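Visit to the Bitberg storage and sorting rooms, Moen

The Bitberg open day took place on 5 May 2026. Visitors were admitted in groups of 18, and I joined the second group of the morning. The building is a former dairy on the north side of Moen, converted in March of last year. It now holds a row of furnished domestic rooms in which household storage is set up, used for a period and taken apart again. The tour was led by Signe Lunde, head of the domestic section.

Entrance and layout

Access is from the yard, by a ramp with a steel handrail. Coats go on the left, bags on the right. The corridor is 83 feet long and the rooms open off one side only, so a group has to turn and come back the same way. Lighting is even throughout. The floor changes from tile to a dark ribbed covering at the kitchen, and there is a small step at the join that should be marked.

The kitchen

Most of our time was spent here. The room is furnished as a lived-in kitchen, with a tall dark refrigerator against brown cabinets and a flowered cloth spread over a flat surface, blue and pale lavender on white. Lunde's subject was containers: what shape they take, where they stand and how things are put into them.

The section favors round bins over square ones for mixed items. A round bin can be turned to bring the contents to hand, and it has no corners to collect crumbs. The drawback is floor area, as a round bin wastes space against a straight cabinet front. Handle openings are preferred to attached handles – they do not snag, and they save height when bins are stacked.

A second practice is nesting. A smaller container goes inside the large bin and takes the soft or loose items, mainly plastic bags, which otherwise spread across the bottom. Lunde recommends twisting a bag closed and leaving the end up where it can be gripped. I have used knots for years and was not fully persuaded. 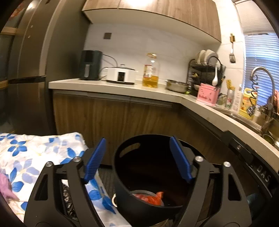 The store

The last room is the store, fitted with Olent shelving on three walls. The catalog runs to some 2,000 items, of which 705 are containers of one kind or another. Each has a paper tag with an inventory number, its inside diameter and its depth to the rim. Lids are shelved separately by diameter. I asked why they were not kept with their bins and was told that lids are borrowed more often than the bins are.

The shelf spacing is fixed, which leaves a good deal of air above the low trays. An adjustable system from Skellivero is under trial on the end wall. It looked sturdy, although the clips were stiff and took two hands to release.

Practical notes

The tour lasts a little over an hour. Flat shoes are advised for the ribbed flooring. The printed guide gives shelf dimensions in metric units only. Coffee is served in the old loading bay, which is unheated, and the parking lot fills early.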